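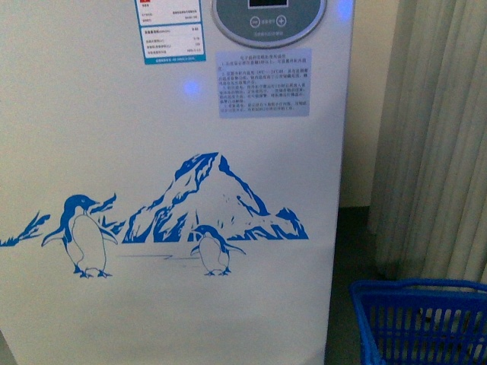

A white appliance cabinet with a blue-bordered label on the front.

Old cold store in Girkosville will become 218 apartments

August 24, 2019

People looking for a home in Girkosville will soon be able to live in a building where, for many years, the town kept its fish and butter.

The developer Bansal has received permission to change the Jindthorpe cold store, next to the river, into 218 apartments. The decision was made this month, after two earlier plans for the same site were refused because they were too tall.

The new plan keeps the thick brick walls of the old building and adds only one floor on top. Windows will be cut in the north and south sides, which today have almost no openings. The former loading hall on the ground floor will become a covered street with small shops, a nursery and a place to repair bicycles.

"The walls were made to keep the cold inside, and now they will keep the warm inside," said Poonam Bhatt, the architect of the project. "For us it was a gift. We need much less heating than in a normal house of this size."

According to Bhatt, the most difficult part is the daylight. The building is very deep, so her team will open a courtyard in the middle, from the roof down to the first floor. Apartments will look either to the river or to this courtyard.
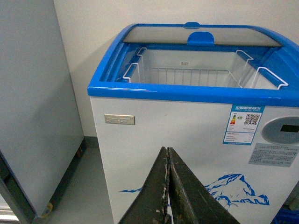

Of the apartments, 40 will be rented at a lower price to people who already live or work in the town. The others will be sold. Bansal has not published the prices yet, but it says that the smallest studios will be offered first, and that buyers can put their names on a list from the end of August.

Not all neighbors are happy with the plan. Deepak Rajput, who lives across the road from the loading hall, is worried about parking. The project has only 12 spaces for visitors, and the streets of Jindthorpe are already full in the evening.

"I like that they save the building," he said. "But where will the friends of all these people leave their cars? I asked this at the meeting and I did not get a clear answer."

The developer answers that residents will have an underground garage, and that the tram stop Timport is a short walk from the main door. It has also promised to pay for a new crossing at the stop.

Work on the roof should begin next spring. The old crane on the river side will stay in its place and will be painted again in its first color, dark green.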